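Navby app keeps logging me out

Ilaria Melis, 10 Oct 2018
Since build 643 my saved routes vanish at every login.
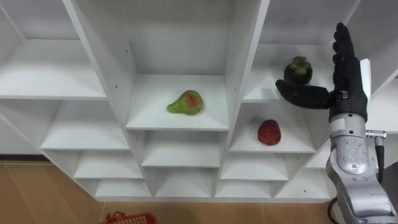

I've cleared the cache and reinstalled -- same result.

Chiến Lò
Mine's fine on 643. Check your sync centre settings.

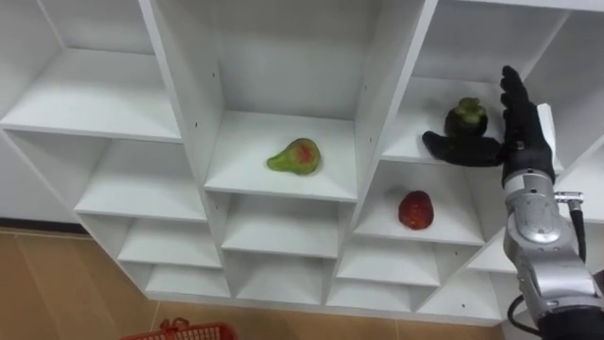
Simon reckons it's the server, and settings won't help. He lost 88 routes.

Ilaria Melis
Sync was on. I'm going back to the January build.

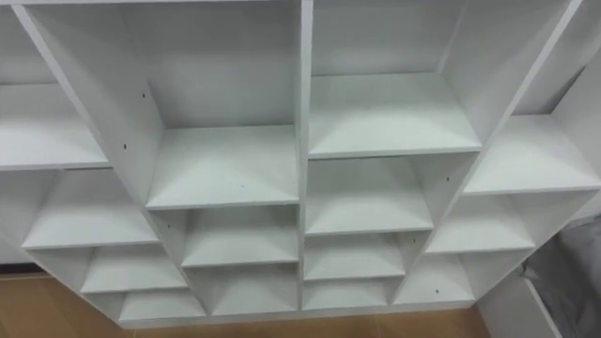 White cubby shelving

Chiến Lò
Export your routes first.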